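# Mixed small goods, carton packing: gallery

Compiled by Sem Kramer, Sarnomska storeroom, April

This page belongs to the packing notes for small household goods. The full list has 155 items, most of them containers of one sort or another: tubs, tins, jars, lidded dishes, tubes. Tape and other supplies go on the same list when they travel with the goods. Breakables are covered on the Grukska page and are left out here.

The cartons are plain brown board, open at the top during packing. Flaps are folded outward and kept outside the walls. A flap that falls inward takes up space at the edge and catches on lids when an item is lowered past it.

**Order of packing.** Tall items go in first, along the rear wall. Flat and low items follow, and round items with lids are placed last, upright, where the lid can be checked before closing. Cylinders are stood on end if the carton is deep enough. If not, they are laid along the longer side with a strip of folded paper under them.

**Lids.** Press-on lids are pushed down all the way around the rim before the item is picked up for packing. Pressing only the center leaves one side raised on some of the wider tubs. A lid that does not hold is taped with 2 short strips on opposite sides. Tape is not run over the top, where it marks a matte surface when removed.

**Handling.** Tapered containers are held from both sides, below the lid. Holding by the lid is not allowed, even for light items, and neither is holding by one edge of the rim. Thin plastic gives under pressure, so contact should be wide and even. If the wall bends inward, the hold is too tight or too low.

**Stacking.** Flat dishes and lids may be stacked up to 4 high with paper between them. Ridged rims tend to lock together and need a thicker sheet. Containers with soft walls are not stacked at all. Rolls of tape can fill a gap beside them but should not lean on them.

**Gaps.** Crumpled paper is added after all the items are in. Adding it earlier was tried with the Lisico cartons and made it hard to see how much room was left. Fill should come level with the tallest item and no higher, otherwise the flaps bow and the closing strip lifts at the ends.

**Marking.** Each carton gets its list number on a short side and again on the top flap. The older Căpraru labels have weak glue and are used for inside sheets only. Numbers are written before the carton is filled, when the board is easier to write on. 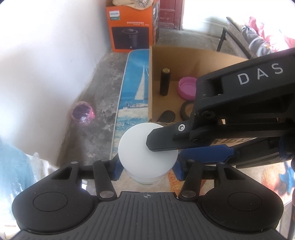
The inside sheet is placed last, face up, on top of the paper fill. It gives the list number of every item and notes any lid that has been taped. A second copy stays in the storeroom folder until the carton has been opened and checked at the other end. If an item is moved to a different carton, both copies are corrected by hand and the old number is crossed out once, so it can still be read.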